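**Montoya Members' Forum › Building Rules › Storage of personal items in shared bathrooms**

---

**records_desk** wrote:

Members are reminded that the revised rule on shared bathrooms takes effect on December 18, 2024. Under the revision, toiletries may no longer be left on the sink ledge or the window sill. Each resident may keep one container on the assigned shelf. Items left elsewhere will be moved to the front office and held there until claimed.

Comments on the wording may be posted in this thread.

---

**dovska_east** wrote:

The East corridor supports the rule in principle. We ask that the office define "container." The June draft permitted baskets and bags. The present text is silent on both. Residents who bought cloth bags on the strength of the June draft should not be required to replace them.

---

**W. Correa** wrote:

I served on the working group and can speak to the change. Cloth bags were dropped after the cleaning contractor, Skivine, reported mildew on the shelves beneath them. A hard-sided container can be lifted and wiped. I would not favor restoring bags.

Walter Correa
Second floor

---

**dovska_east** wrote:

With respect to Mr. Correa, the contractor's report concerned the West corridor, where the fan was out of service for much of the summer. Our shelves were not inspected. A rule for the whole building should not rest on the condition of a single room.

---

**fliris_lane** wrote:

I have no objection to hard containers, but I do object to lids. The shelf spacing is too low for a lid to be raised, and residents will simply leave them on the sink. I request that the rule specify open containers.

I would also ask that the cost be considered. The household fund stands at $2,393, and a bulk purchase would be a reasonable use of part of it.

---

**records_desk** wrote:

The fund is reserved for repairs under Section 3 and cannot be applied to personal storage. The request for open containers is noted and will be forwarded.

---

**shelf_row_2** wrote:

I agree with fliris_lane on lids. A long, shallow container in clear plastic meets the need, and the contents can be checked without handling them.
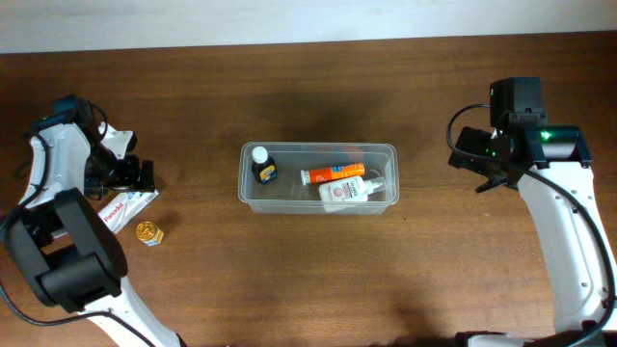 *Clear container with a small bottle and a tube.*

---

**dovska_east** wrote:

That type is acceptable to our corridor. We maintain our objection to the ban on bags and ask that it be recorded.

---

**records_desk** wrote:

The objection is recorded. The words "open, hard-sided container" will replace "container" in the posted copy. Bags already in use in the East corridor may remain until the shelves there have been inspected.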